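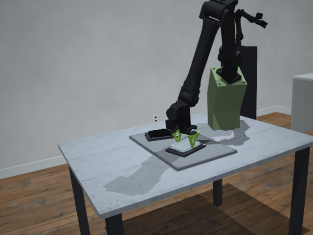 Page last modified: February, by J. Marquez (caption of Figure 3 corrected)

4. Setup and Upkeep of the Plate Cell

4.1 Layout

The cell exists twice, once in the lab at Padilla and once in simulation, and the two have spent most of the project disagreeing with each other. This section covers the simulated one, which we call Undeo, and the work needed to keep it honest. The planner, Trerov, runs unchanged against either.

Undeo consists of one arm bolted to a pedestal at the side of a table, a gray deck with two holders on it, and a gripper with two green fingers. One holder takes the well plate and the other takes the rack. The room was modeled by Kenneth Sebastian, who was asked for a wall and a floor and delivered wood grain, baseboards and an electrical outlet. None of these affects the results. We have left them in, as removing the outlet once broke the lighting and cost us a Tuesday.

All positions are stored relative to the deck, and the deck is stored relative to the pedestal. In the first release each holder had its own position in room coordinates, so that moving the table meant editing every entry by hand and then finding the one that had been missed. Readers who plan to build a cell of their own may wish to skip that release.

4.2 Finger alignment

The forked fingers have to come down on either side of the plate without touching the rim of the holder beneath it. The holder is slightly larger than the plate, and that small margin is where nearly all of our trouble lives. An error in the wrist angle too slight to notice from across the room is enough to put a fingertip on the holder, after which the physics engine expresses its opinion by launching the plate.

Alignment is checked in a fixed pose with the wrist pointing straight down over the plate. The arm is sent to the pose, the gap on each side is read from the collision geometry, and the wrist offset is corrected until the two gaps agree. We do this check after any change to the arm model, the finger meshes or the deck, and also after any change that its author describes as cosmetic. 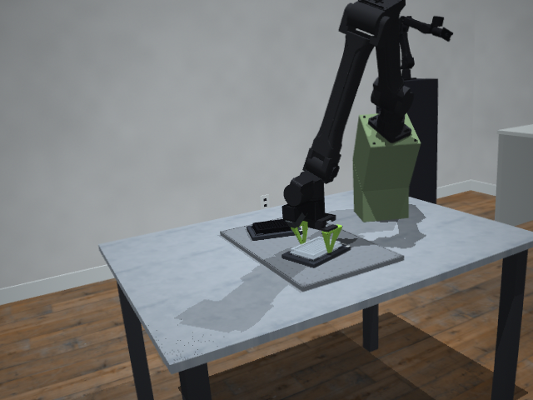 Figure 3. The simulated cell with the open gripper over the well plate; the rack is on the second holder, behind the wrist.

The second holder needs its own check. It sits close enough to the plate that the wrist passes near it on some approaches, and a camera view is a poor guide to clearance there, as Figure 3 shows. Trevor Hawthorne's script reads the distance directly and stops the run if it falls below the limit in the configuration file. Before the script we judged it by eye, with the results reported in Section 6 under "Other".

4.3 Faults and repairs

We logged 3470 simulated pick attempts over the period of the study. Of these, 65 ended in a fault that stopped the run. Reading the logs by hand, Chih-ming Kwan traced 46 of them to a single cause: the collision shape of one finger had been exported at an older length than the shape drawn on screen. The finger looked right in every picture we took of it. Both fingers are now exported from the same file, and a start-up test compares the drawn shape with the collision shape and refuses to continue if they differ.

Most of the remaining faults came from the plate settling into its holder at a small tilt when the run was reset. We now let the plate rest before the arm moves, a fix that took an afternoon to find and one line to write. There were also 2 faults we could not reproduce. Both occurred on the workstation of Alfredo Sebastian, who maintains that this is a coincidence.

4.4 Routine

Each batch starts with the alignment check, the clearance script and the finger test, in that order. The output of all three is saved with the batch, together with the version of the Plultasmont asset library in use. A batch with any of these missing was dropped from the analysis, including one that had produced our best numbers.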